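Rigid foam insulation

Rigid foam insulation is a group of stiff, lightweight plastic boards used to slow the movement of heat through walls, roofs, floors and foundations. The boards are made of a solid plastic filled with very small pockets of gas. Most of the volume of a board is gas, and the gas does most of the insulating. The plastic holds it in place and gives the board enough strength to be cut, stacked, fastened and, in some uses, walked or built on.

The boards are sold under many names. Builders often call them foam board, board stock, sheathing foam or bead board, depending on the type and the region. They differ from spray foam, which is made on site from liquids, and from flexible foams such as those used in cushions and carpet pads.

Types

Three main types are in common use.

Expanded polystyrene (EPS) is made from small beads that are puffed up with steam and then pressed together in a mold. The beads stay visible in the finished board and can be picked off a broken edge. EPS is usually white, though gray versions containing graphite are also made. It is the least expensive of the three by volume. It is the same basic material used in many picnic coolers and shipping inserts, although building grades are made to set densities.

Extruded polystyrene (XPS) is made by melting polystyrene, mixing it with a blowing agent under pressure, and pushing it through a flat die. As the pressure drops, the gas expands and the plastic swells into a continuous slab. The slab is then trimmed to thickness and width. XPS has closed cells and no beads. Makers add color to the melt, most often pink, blue or green, and the color does not by itself show the grade or strength of the board.

Polyisocyanurate, usually shortened to polyiso, is a thermoset plastic. It is poured as a liquid between two facers, which may be foil, coated glass mat or felt, and it foams and hardens on a moving line. The foam is usually tan or yellow. The facers are part of the product and are not meant to be peeled off.

Less common boards include phenolic foam, which insulates very well but is more brittle, and cellular glass, which is not a plastic but is used in many of the same places.

Manufacture

Production of XPS takes place on long lines that run day and night, because stopping and restarting wastes material. Pellets of polystyrene, color, flame retardant and other additives go into an extruder, where a screw melts and mixes them. The blowing agent is injected partway along. After leaving the die, the foam passes between plates or rollers that control its thickness, then through a long cooling section. Edges are trimmed square or cut with a tongue and groove or a shiplap. Offcuts are ground up and fed back into the line.

Molded EPS is made in batches. The beads are first expanded loose, rested in mesh bins so that air can enter the cells, and then blown into a block mold and steamed a second time. Finished blocks are stored before being sliced into boards with heated wires. Storage lets moisture leave and allows most of the early shrinkage to happen before cutting. A block mold can also be replaced by a shaped one, which is how wall forms and fish boxes are made.

The blowing agents used in foam have changed several times. Early products relied on chlorofluorocarbons, which were phased out because they damage the ozone layer. The gases that followed did less harm to ozone but many of them trapped heat in the atmosphere. Newer blends have a much smaller warming effect. EPS and most polyiso are blown with pentane or similar hydrocarbons. 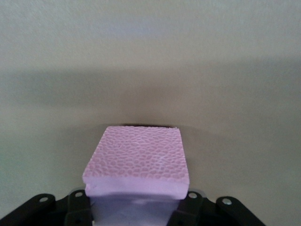
What is the difference between open-cell and closed-cell foam?

In closed-cell foam, each gas pocket is sealed off from the ones next to it, so air and water pass through slowly. In open-cell foam, the pockets are connected, which makes the material softer and lets air and moisture move through it more easily. Extruded polystyrene and polyiso boards are mainly closed-cell.

Thermal performance

In the United States, insulation is rated by R-value, a measure of resistance to heat flow. A higher number means better insulation. For boards, the value is often given per inch of thickness. EPS commonly falls near R-4 per inch, XPS near R-5, and polyiso between R-5.5 and R-6.5. Actual values depend on density, age and temperature, and the label on the product is the best guide.

Foam boards that hold special gases lose some of their insulating value over time, as air slowly enters the cells and the original gas leaks out. This is called thermal drift or aging. It is fastest in the first years and slows after that. Foil facers reduce it. EPS holds mostly air from the start, so its value stays fairly steady. Polyiso also loses some performance in cold conditions, and designers in northern climates often allow for this by using a lower figure or by placing another type of board on the cold side.

Boards also reduce thermal bridging. In a framed wall, heat moves more easily through the studs than through the insulation between them. A continuous layer of foam on the outside covers the studs and cuts this loss. The joints between boards need to be taped or sealed if the layer is also meant to block air.

Strength and water resistance

Compressive strength is measured in pounds per square inch, usually at the point where the board has been squeezed by a tenth of its thickness or has yielded. Low-density boards are suitable for walls. Slabs, plaza decks and cold-storage floors call for stronger grades, and roads and runways use boards made for heavy loads. A board carrying a load for many years is designed for only a fraction of its rated strength, to limit slow compression known as creep.

XPS takes up little liquid water and is widely used against foundation walls and in roofs where the insulation sits above the waterproof layer. EPS can take up more water through the spaces between beads, but it also dries more readily. Polyiso is generally kept out of contact with soil.

Uses

The most common use is in buildings. Boards are fastened over wall sheathing, laid under concrete slabs, set against basement walls and built up in layers on flat roofs. Tapered boards are used on flat roofs to create a slope toward the drains.

Foam is also used to protect shallow foundations from frost. Boards laid flat in the soil around a heated building keep ground heat from escaping, so that footings can be placed at a shallower depth than the local frost line would otherwise require. At Brastongate, a housing tract of 445 homes was built on footings of this kind, with boards buried 18 inches below grade along the outer walls. The access road at Tunlow has a layer of foam beneath 500 feet of its length, where the soil had heaved in winter and cracked the pavement.

Very large blocks of EPS, known as geofoam, serve as lightweight fill under roads, bridge approaches and landscaped roofs. The blocks weigh far less than soil and place little load on soft ground. The embankment at Ladby used 121 blocks, covered with a fuel-resistant membrane and a concrete slab before paving.

Outside construction, foam board is used for stage scenery, model landscapes, floating docks, surfboard cores, taxidermy forms and product mock-ups. It can be carved with a knife, a rasp or a hot wire. XPS is often preferred for fine shaping, as it has no beads to pull loose. Fukuda, a maker of model railroad kits, supplies hillsides and tunnel portals in pre-cut layers that are glued together and sanded to shape.

Cutting and fastening

Thin boards can be scored with a utility knife and snapped over a straight edge. A snapped edge is less even than one cut all the way through. Thicker boards are cut with a long knife, a fine-toothed handsaw or a table saw. Hot-wire cutters leave a smooth face on polystyrene but are not suitable for polyiso, which chars and does not melt. Cutting with heat gives off fumes and should be done with good ventilation.

Adhesives must be matched to the foam. Many construction adhesives, spray paints and wood preservatives contain solvents that dissolve polystyrene. Products labeled as foam-safe, including most water-based adhesives, do not attack it. On walls, boards are held with cap nails or with long screws driven through furring strips.

Sunlight yellows the surface of polystyrene and turns it to dust over a period of months. Boards stored outdoors are covered with a light-colored tarp. Dark or clear plastic can trap enough heat to warp them.

Fire safety

All plastic foam boards can burn. Flame retardants make them harder to ignite but do not make them fireproof, and burning foam gives off thick smoke. Polystyrene softens and melts when heated, while polyiso tends to form a layer of char. Building codes in the United States generally require foam inside occupied spaces to be covered by a thermal barrier, most often half-inch gypsum board. Some attics and crawl spaces are treated differently, and certain products have been tested for use without a cover.

Insects and animals

Foam has no food value for termites or carpenter ants, but both will tunnel through it. In areas with many termites, codes may limit the use of foam below grade or require an inspection gap left bare at the top of the foundation. Borate-treated boards are sold for these locations. Mice and woodpeckers also damage exposed edges, and metal flashing or mesh is used to close them off.

Disposal and recycling

Clean polystyrene can be ground, compacted or melted into dense blocks and reused in picture frames, trim and new insulation. Its low weight makes it costly to haul, so collection is limited to places with a compactor nearby. Boards taken from old buildings may contain flame retardants that are no longer allowed in new products and often need separate handling. Polyiso cannot be melted down. Roof boards in sound condition are sometimes removed whole and sold for reuse on sheds, barns and workshops.

See also

Blowing agent
Cellular glass
Frost-protected shallow foundation
Geofoam
R-value
Structural insulated panel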